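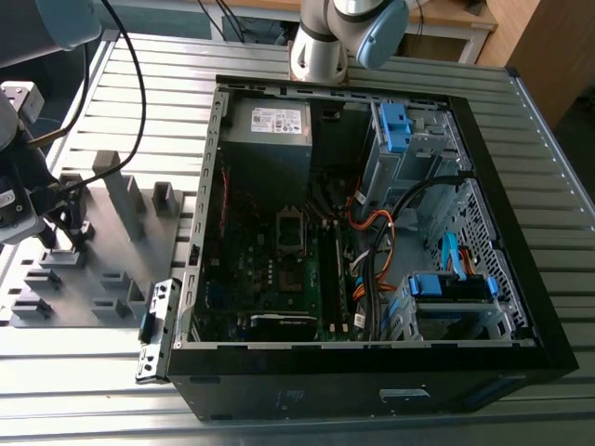

Torre Plullen para montar a tu gusto (reacondicionada, sin procesador)

¡Vuelven las torres Plullen a Nomance! Son las que más me pedís por correo, sobre todo quienes ya tenéis un procesador guardado en un cajón y queréis darle casa sin compraros un ordenador entero. A mí me pasó igual: empecé con una de estas en la mesa del comedor y acabé abriendo la tienda en Toledo.

La torre se vende con placa base, fuente de alimentación, tarjeta de expansión y jaula para discos. El zócalo va vacío, con su marco metálico y su palanca, y el disipador tampoco entra en el precio. Si no sabéis qué procesador le va bien, escribidme antes de pedir y os paso la lista de compatibles, que es larga pero tiene sus trampas (la última revisión de la placa es más quisquillosa que la primera).

Lo que más me gusta es lo fácil que resulta trabajar dentro. Quitas el panel lateral, la tumbas y lo tienes todo mirando hacia arriba. Los enganches que más vas a tocar son de plástico azul, así que se encuentran a la primera, y los discos van en su soporte, también con piezas azules. La chapa interior es gris, sin pintar, y por fuera la carcasa es negra y bastante sufrida - bonita no es, para qué os voy a engañar, pero debajo de una mesa queda estupenda.

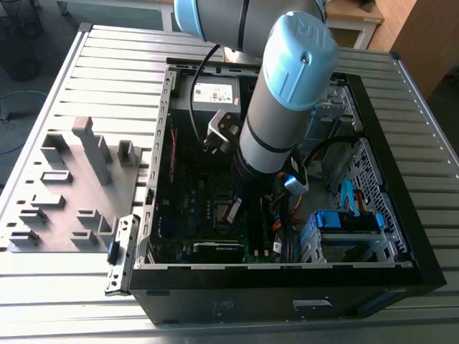 Un consejo con los cables: antes de meter nada, apartad el manojo de alimentación y el SATA azul hacia el lado de los discos. Mi primera torre la cerré con un cable apoyado en el ventilador y estuve una tarde entera buscando de dónde venía el ruido. ¡Una tarde! Ahora los sujeto con una brida floja y ya está.

Mechthild Lanz, que me compró una en abril, le ha puesto dos discos y la usa para guardar las fotos de su coral. Me escribió para preguntarme por la tarjeta de expansión: sí, se puede quitar y vender aparte, yo no me ofendo.

Datos del pedido

Referencia: 1961
Precio: 27 euros, IVA incluido
Garantía: un año en placa y fuente
Unidades de este lote: 477
Procesador, disipador y discos nuevos: no incluidos

Los envíos salen de Toledo y a las islas tardan un poquito más. Si queréis llevaros también la caja de tornillos Sturedbridge (trae 600 piezas y sirve para medio taller), decídmelo en las notas del pedido y la meto en el mismo paquete, sin gastos añadidos.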